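3.2 Surface wear in shared containers

The survey of storage equipment at the Grustosbridge site covered 14 rooms and was carried out in February by the second author. Each container was graded by the method of Szilágyi and Szabó, in which wear is scored separately for the floor, the walls and the rim. Scores run from 0 (no marks) to 4 (coating lost over most of the surface). Dents were noted but left out of the score, as they depend more on how a container is carried than on what is kept in it.

A total of 3,563 separate marks were logged. Floors scored higher than walls in 13 of the rooms. The exception was the Gavell store, where long items are leaned upright and the walls take most of the rubbing. Painted containers could not be compared directly with bare ones, and the two groups are treated apart in Section 4.

Marks on floors were mostly fine and ran in many directions. Wall marks were fewer but larger, and often merged into a single patch with an uneven edge (Figure 2). Where such a patch was present it was scored as one mark, whatever its length. This rule lowers the wall totals slightly and should be kept in mind when reading Table 3. 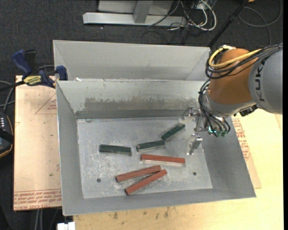 Figure 2. Grey metal bin with scratches and scuffing on the floor and a worn patch on the rear wall. Green and reddish-brown blocks inside.

Repeat grading by the first author changed the score by more than one step in 2 rooms only. Both were graded again under stronger light and the later score was used.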